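# Flavden Tabletop Tidying: Objects and Sessions

Print this page | E-mail this page
3 comments | 15 shares

Last updated Saturday, May 14, 2022

## Summary

Flavden is a set of short recordings of one tidying job on a light wooden table. The job is to put things away in a cream fabric storage bin. The books and colored toys along the back of the table stay where they are.

This card covers the objects, how the table is set up, and the terms we use in the notes files. File formats and loading code are in the Rastex repository and aren't repeated in this card.

The current release has 136 recordings. Most are of the shoes and the white plush. Seven recordings from the April batch were pulled because the notes had been saved under the wrong item name. They will go back in once the notes are fixed.

## Items that get moved

White plush. Soft, fluffy fabric with a curved body and long folds that hang down. There is a small tag with printing on it. The shape changes a lot depending on where the plush is held, so the notes give the part that was picked up first ("body," "long fold," "thin fold") and leave it at that. Don't read "long fold" as ear or tail. People disagreed about this and we stopped trying to settle it.

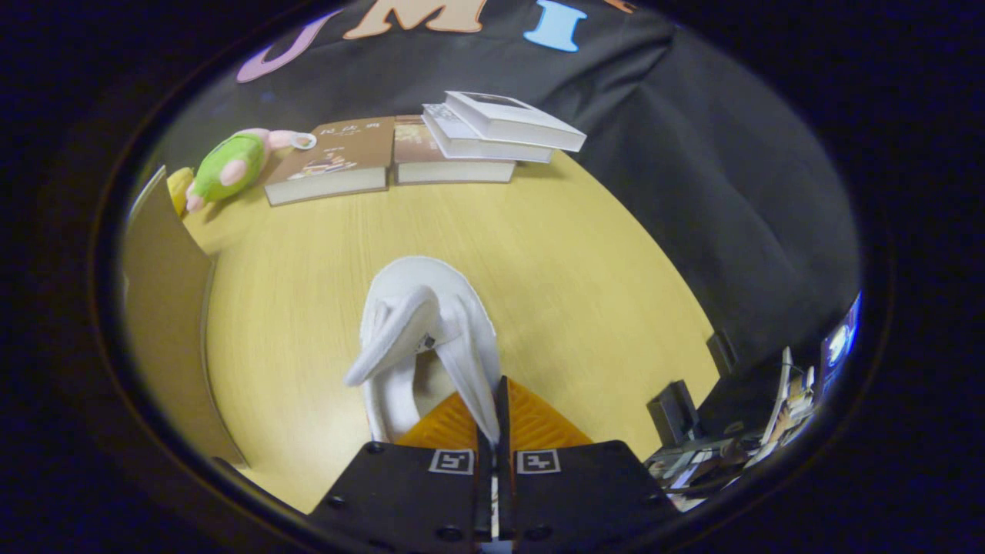

## Items that stay

The back of the table holds the same kinds of things throughout the release:

- a pink and green plush toy
- a yellow plush
- two brown books, lying flat
- a stack of white books

The front brown book has the title 民法典 on its cover. It is listed in the notes as "brown book, front." The one behind it is "brown book, back." The white stack is treated as one item and its books are not named separately.

None of these go in the bin. If one is bumped during a recording, the notes say "back row moved" and the recording is kept. We do not put the back row back in exactly the same place between recordings, so please don't use it as a ruler. The toy in particular gets turned around. The yellow plush may be partly hidden in some views, and it is still listed as present if it is on the table at the start.

## The bin

The bin is open at the top and has soft walls. It stands in the foreground when it is in use. The walls sag, and how far they sag varies from one recording to the next. We push them back up by hand before a new session but not between recordings in the same session.

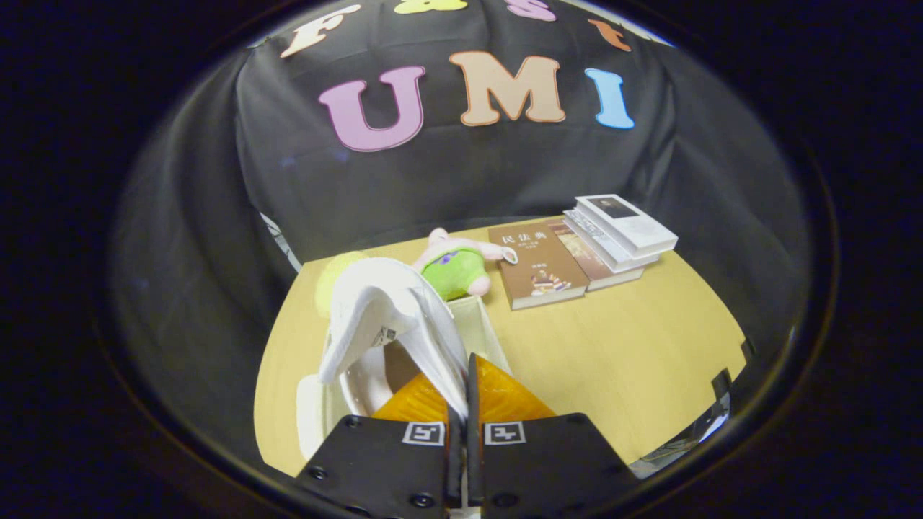
Because the walls are soft, "in the bin" needed a rule. An item counts as in when it is let go and most of it is below the rim. An item hanging over a wall counts as out, even if it would probably fall in with a small push. The Oris notes used a looser rule, and those entries were changed to match ours before release.

Items are placed one at a time. Stacking is allowed. Nothing is folded first, and the plush is not pressed down to make room.

## Shoes

The shoes are white canvas with cream soles and red and blue marks on the side. The tongues are padded and have gray printing. There is lettering on the insoles as well, but it is hard to read in places and we have not copied it out.

In the notes, the two are called "near shoe" and "far shoe" by their place on the table at the start. We don't use left and right, which got mixed up with left and right of the table. The names stay with each shoe until the recording ends, whatever happens to it.
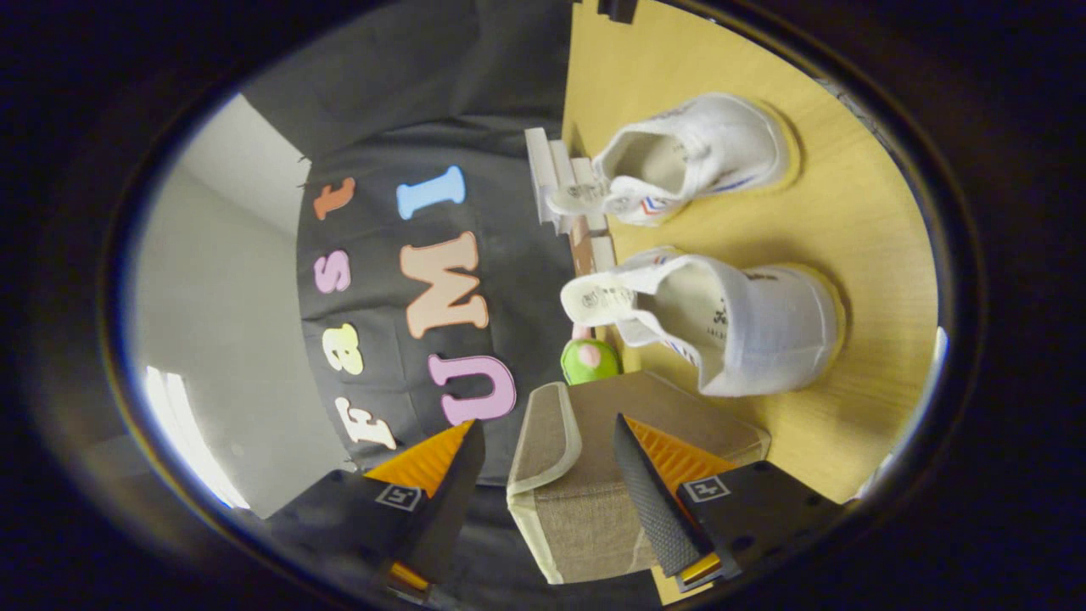

Shoes on the table, with book-like blocks behind.

A pair counts as put away when both shoes are in the bin. They don't have to face the same way.

## Setup

Black cloth hangs behind the table, with large felt letters on it. The letters are not part of the job and have no entry in the notes. The folds in the cloth shift between sessions.

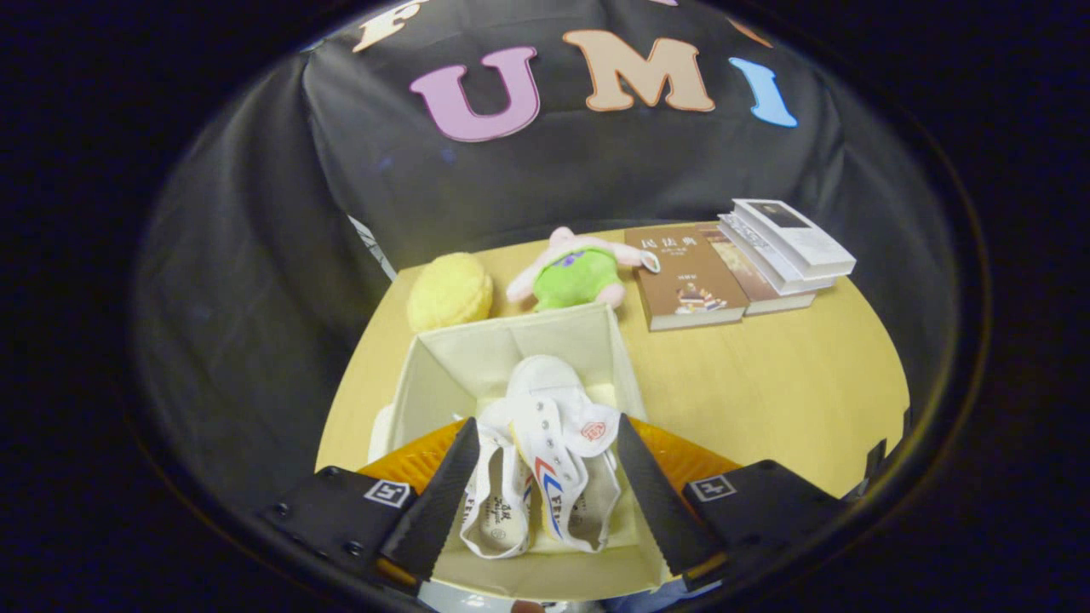

Sneakers in the bin, back row in place.

## Known problems

- "Plush" alone in an older note means the white one.
- More than 300 lines in the notes were typed by hand. Expect spelling mistakes.
- The item list sent to Uçar has the bin as "basket." It is the same bin.

## Changes

Second release: shoe names changed to near and far; bin rule added; back row list added.

First release: white plush only.

E-mail this page | Print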